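Notebook, Mimonska bench, October
Slippery liners, second look

Started 8:40 am. Coffee first, then read the Inell sheet again from the top, because I want it written down that I read it properly before I started complaining.

The claim is that a squeeze bottle lined with Arain gives up 25 percent more of a thick sauce than a plain bottle does. The sheet says "up to," which is two small words doing a lot of work. It doesn't say which sauce, how long the bottle was left to drain, or what temperature it was kept at. There's a graph with no numbers on the upright axis. I wrote to ask about that last month and got the same graph back in color.

I'm not against the idea. A slick inner wall ought to help with anything that hangs on to plastic, and the sample we cut open last time did shed sauce in one slow sheet when we tipped it. My problem is that a sheet sliding down a flat strip looks great on video and tells you very little about a bottle with shoulders, a neck and a valve at the end. Most of what people throw away is in the shoulders. I'd bet on it, and this week I more or less am.

What we did before, and why I don't trust it

Our own first round isn't any better than theirs. We filled lined and unlined bottles from the same batch and squeezed by hand until we got bored. The lined ones came out ahead, but whoever squeezed them knew they were the lined ones. You squeeze harder when you're expecting something to come out. I do, anyway.

We also weighed everything on the old scale by the window, which drifts whenever the heating kicks in. Page 716 of the big binder has those readings. I've put a pencil line through them. Please don't copy them into the report as "early results" – they're not results.

Resting position

This is the part I keep arguing about. Inell stores every test bottle cap down before the squeeze. Fine, that's what a careful person does at home. But plenty of bottles spend their lives on their sides in a fridge door or a drawer, or get dropped into whatever dish is nearest, and then the sauce settles along one wall. If the liner only helps when the bottle has been standing on its cap overnight, then the cap is doing most of the helping and the liner is getting the credit.

So the on-its-side case goes into the plan as its own group, with the same rest time as the cap-down group. No shaking and no tapping on the bench for either. 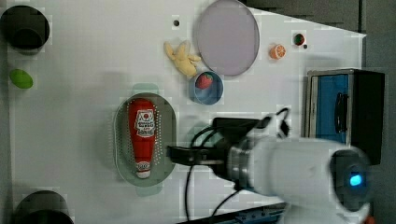
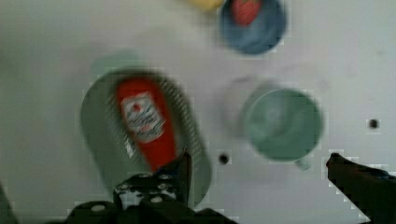 Ketchup bottle on its side in the oval dish.

Plan for this round

1. Plain and lined bottles, same mold, labels off. Mark them underneath with a code and keep the key in the drawer. Whoever squeezes does not get to see the key.

2. Let everything come up to 20 C before starting. Check with the probe inside a spare bottle. The wall thermometer reads the wall.

3. Weigh empty with cap, weigh full, weigh after. Use the new scale in the back, and put the check weight on it between bottles.

4. Squeeze with the clamp. It's ugly and slow but it doesn't have opinions. Same travel every time, with a pause to let the bottle breathe back.

5. Stop after 3 squeezes in a row with nothing but air. Last time we stopped when it "seemed empty," and I found two different handwritings disagreeing about what that means.

6. Cut the bottle open afterward and look at where the leftovers are sitting. Draw it if the picture comes out shiny.

First go, 11:15 am

Ran a few plain bottles just to see whether the clamp repeats. It mostly does. One bottle buckled along the seam and trapped a pocket, so I threw out the number and kept the bottle. If that happens again with a lined one, it gets thrown out too. I'd like that agreed before we unlock the key, please.

Leftovers were in the shoulders, as expected. A ring under the cap thread as well, more than I would have guessed. No liner is going to touch that ring, as far as I can tell, since the spray doesn't reach up there. Asked Inell whether they count it. They said they'd look into it.

Then the valve. The caps we were sent with the lined bottles are a different part from ours, an Eltalum cap with a wider slit. It isn't mentioned on the sheet. A wider slit alone could move nearly all of the difference they're bragging about, and I'm annoyed I only caught it today. Everything from this morning was on our caps, so that's still good. The lined group has to be refitted before anyone runs it.

Things to sort out

Order more of our own caps, enough for both groups.

Does the lining survive a few weeks with vinegar sitting against it? The sheet is silent. Fill some now and put them on the high shelf, dated.

Oil-based sauces: skip for now. One argument at a time.

Wash the clamp pads tonight. They're getting tacky, and the bottle was sticking on release by the end.

Left at 4:30 pm with the spare probe on charge and the key still in the drawer.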